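Ralstead Opens Its Box-Folding Recordings to Outside Research Groups

BRUTPORT, Sep 29, 2021 – Ralstead today released the first part of Modise, a collection of recordings in which two-armed robots learn to handle ordinary cardboard packaging. The release covers 270 hours of work and is free for universities and small labs to download.

Cardboard is a wonderful teacher! It bends, springs back, and creases where you didn't want it to, and no two boxes wear out the same way. Programs written step by step tend to struggle with it. Modise takes another route: a person guides both arms through the whole task, the cameras and joints are recorded together, and a learning system studies the results.

"We started with 2 robots and a stack of boxes from our own mail room," said Gwendolyn Thibodeaux, who leads data collection at Ralstead. "By the end of the first month the operators were trading tips on flaps like people trade recipes. I loved coming in every morning."

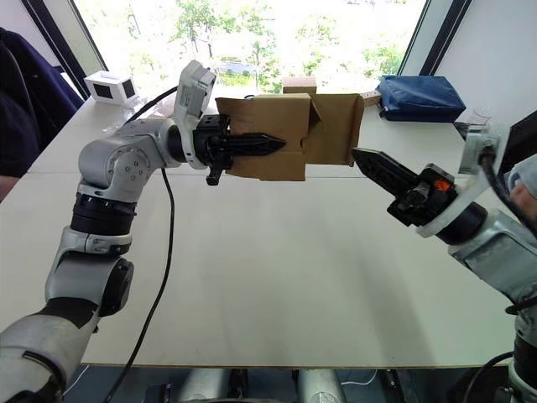 Each Modise recording follows one box from the first touch to the moment it is put down, and the failed tries are kept along with the good ones. Operators are asked to try many ways of holding a box. One of these uses a slot in the side panel: the left finger goes into it and holds the half-folded box up over the table, while the right finger comes in toward the other edge. Every arm carries its own camera near the gripper, so the learning system gets a close view of moments like this as well as the wider one from above.

The collection includes 19 box styles, from small mailers to deep shipping cartons. Vikas Negi, who trains the models, says variety has helped more than sheer volume. "A slightly crushed box used to throw us off completely," he said. "Now those are the recordings I open first."

Bromel, a packaging research group, will test the first trained models in its own lab. Its lead engineer, Sarahí Ventura, plans to share early results in December, including the tasks the robots still get wrong.

Groups that want access can write to the Modise team at Ralstead. New operators are also being trained for the next round, which will add tape and paper padding.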